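Practical Robotics, Handout 4: Good Practice at the Gripper Bench
Bamoder Training Lab, Dakar
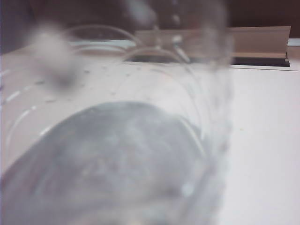 Wrist camera view: a transparent cup lying on its side on the white table.

Please read these rules before your first session on Tuesday. They apply to both arms, Alemneh and Nudley.

1. Before power on
Wipe the table. Crumbs and dust are small for us, but on a white surface the detector may report them as objects. Check that the emergency stop is in reach of the person who watches the arm, and not only of the person who types.

2. Speed
Free motion is limited to 22 percent of maximum speed. Inside the last 60 mm before contact, use the approach profile and do not change it.

3. Transparent objects
Clear plastic is difficult for depth sensing. The wall can disappear against a bright table, and at close range the wrist camera is out of focus. Take the grasp pose from a higher position, then move down — do not correct the pose from the close view. A cup on its side may roll, so approach it across its axis and close the fingers slowly.

4. Failed grasps
After 2 failed grasps, stop and open the gripper. Move the arm to home before any hand enters the work area. Write the failure in the log with the object and its orientation.

5. End of session
Each session is 90 minutes, including cleaning. Leave the arm at home position with the brake on.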